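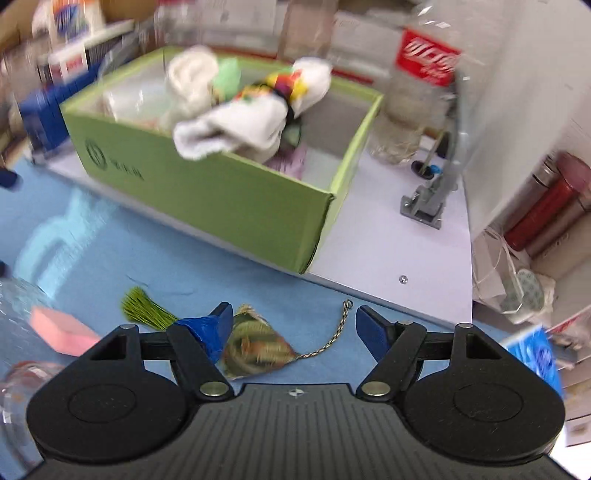 One reply to the sign-up email said throw-ins don't need a talk, you pick it up and throw it, can we do corners again like last year. Read that out first. Get the laugh. Then the number.

We lost the ball on more than half our throws last season. Ask the room to guess before giving it. They'll say a quarter.

Slide 2 — where the numbers come from. Fernomeo project, under-15s and under-17s, Groen and Iltlow sides only. Brurow joined in November so leave them out of the totals. Just over 400 throws tagged, all by hand. Say it's small. Say it's two age groups, one league. Don't oversell, the Iltlow coaches will be sitting right there.

Define "lost": other team has it within 5 seconds. Somebody will ask about deflections. Deflections back out for another throw — we counted those as kept. Arguable. Move on.

Slide 3 — three zones. Own third, middle, final. Worst one is our own third, down the line, big fullback heave. Everybody in here has yelled "down the line" from the bench. I have. Pause.

Play clip 1. Fullback waits, waits, nobody moves, throws it to their center back's head. Run it twice. Second time tell them to watch our winger — standing still, hands on hips until the ball is in the air.

Clip 2, same team after Christmas. Quick one, short to the six, back to the thrower, out the other side. Not pretty. We keep it.

Slide 4 — what changed. Keep this simple:
Nearest player takes it. No waiting for the fullback to jog 40 yards.
Somebody moves away before somebody comes short.
Thrower steps on the field right after. Kids forget the thrower is unmarked nearly every time.

CHECK the 40 yards, I made that up on the train. Maybe say "half the field."

Slide 5 — practice. Ten minutes tacked on the end of a session, tired legs, that's when it falls apart in games too. Grid by the touchline, 4 v 4 plus a thrower. Point for keeping it, two points if it comes back to the thrower and gets switched. Coach feeds nothing, balls laid out along the line beforehand so it goes fast. Iltlow ran it with 3 v 3 on low numbers and it was fine, bit crowded.

Ask: who has a touchline with room behind it? Groen's back field has the fence right there, you can't run up. They do it standing. Good, games there are like that.

Foul throws. Quick. Feet on or behind the line, part of both feet on the ground, both hands, from behind and over the head. Younger ones lift the back foot. Don't spend ten minutes on it unless asked. It WILL be asked.

Long throws — skip if we're past half. If not: yes they work, no I wouldn't build a team on one kid's arms at fourteen. Brurow do it and score from it, be polite.

Slide 6 — results, the honest version. Lost throws came down, own third most. Goals, can't say. Roughly 90 throws in the after-Christmas sample and only a few teams. Weather was better in spring too, softer opponents. Put that up before someone else does.

Tagging sheet. Paper one, one side. Parent with a pencil can do it from the sideline, mark zone, kept or lost, quick or slow. Hand them round NOW not at the end, last time half the room had gone by then. Spares in the blue foldr.

Questions. Likely ones:
Offside from a throw — no, can't be, straight from the throw. Half the kids don't know. Use it.
Goalkeeper picking up a throw from own teammate — no. Indirect free kick.
Under-11s? Movement bit only, leave the zones out.
Corners — next time. Promise nothing about wich month.

Stop at quarter to nine, they lock the parking lot.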